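Search this site
Search

Open day at Sistance: handling soft goods

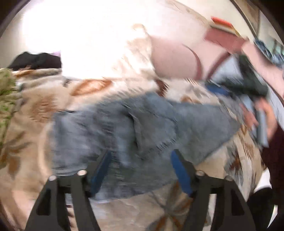
Jeans held between the blue pads of the gripper, over a patterned blanket.

The Furneo workshop opened to visitors on 4 Dec 2018, with 2 sessions of hand-held gripper work on clothing. Denim was the main material. Staff from Jinov explained how pad pressure and finger gap affect the grip on a seam or hem, where the cloth is thicker. Each session ran 20 minutes, with room for up to 100 visitors. Questions dealt mostly with pad wear and thin knits. Notes from both sessions are at the Nikolovski front desk. The next open day is planned for May and will cover towels and bedding.

Last updated: 4 weeks ago

This site uses cookies. Accept | Settings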